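Living room corner, Ollia apartment

We are going to change the furniture in the rooms of our apartment. The living room is first.
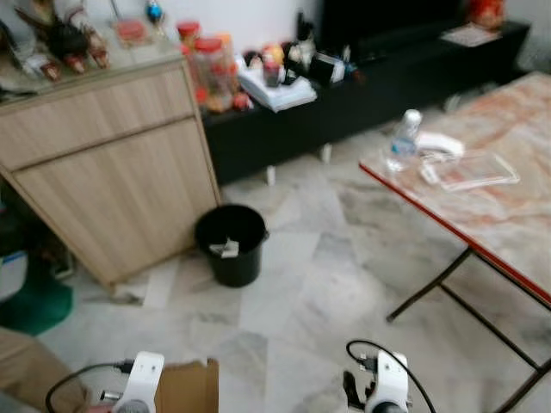 Cabinet with figurines, black TV console, and the folding table at right.

The jars with red lids will stay on the console. For the cabinet I am still looking, maybe something 38 inches wide with two drawers. The kitchen pictures will come in January, when the painting is finished.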